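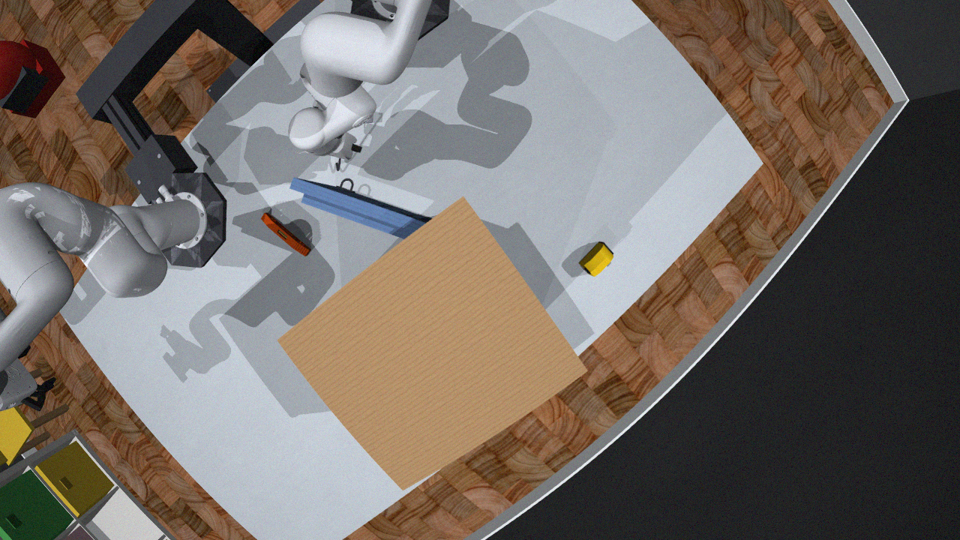 ## Bornholm End-Grain Block Flooring

The Bornholm is a solid wood block floor for workshops, teaching rooms, studios and other interiors that receive steady daily use. Each block is cut across the trunk and laid with the growth rings facing up, so that loads are carried along the length of the fibers. The result is a floor that resists denting, is comfortable to stand on for a full working day and can be sanded many times over its life.

Blocks are sorted for soundness at the Munardale mill. They are not sorted for color, and customers should expect marked variation between neighboring pieces. Buyers who require a more even tone should order the Endale selection, which is drawn from the same stock and carries a longer lead time.

### Specifications

| Item | Detail |
|---|---|
| Material | Solid softwood, end-grain cut |
| Block shape | Rectangular, square edges |
| Largest permitted panel, without expansion joint | 33 square meters |
| Width of perimeter gap, minimum | 2 centimeters |
| Minimum order | 700 blocks |
| Blocks per full pallet | 3000 |
| Supplied finish | Unfinished, or factory oiled |

### Site conditions

The subfloor must be level, clean and fully cured before delivery. The building should be closed in and the heating system in normal operation. Blocks are to be unpacked and stacked with air space in the room where they will be laid, and left there until their moisture content is stable. The Bornholm is not suitable for bathrooms, for unheated buildings or for outdoor use.

### Installation

Blocks are bonded to the subfloor with Brurkura flexible adhesive, applied with a notched trowel. Joints should be staggered from one row to the next. The perimeter gap must be kept clear of adhesive and debris — a blocked gap is the most frequent cause of lifting — and may be covered with a baseboard or a cork strip. Sanding begins only when the adhesive has reached full strength. End grain takes up oil quickly, and two or more coats are normally required on unfinished blocks.

### Care

Sweep or vacuum regularly. Wipe up spills promptly and clean with a damp, well-wrung mop. Heavy furniture should be fitted with felt pads and lifted when moved. Worn areas may be oiled again without treating the whole floor.

Narrow gaps may open between blocks during the heating season and close again by June. This movement is normal and is not covered by the warranty.

### Ordering

Sample boxes are available in both selections. Prices were last revised on 8th January and include packing but not freight. Part pallets cannot be returned.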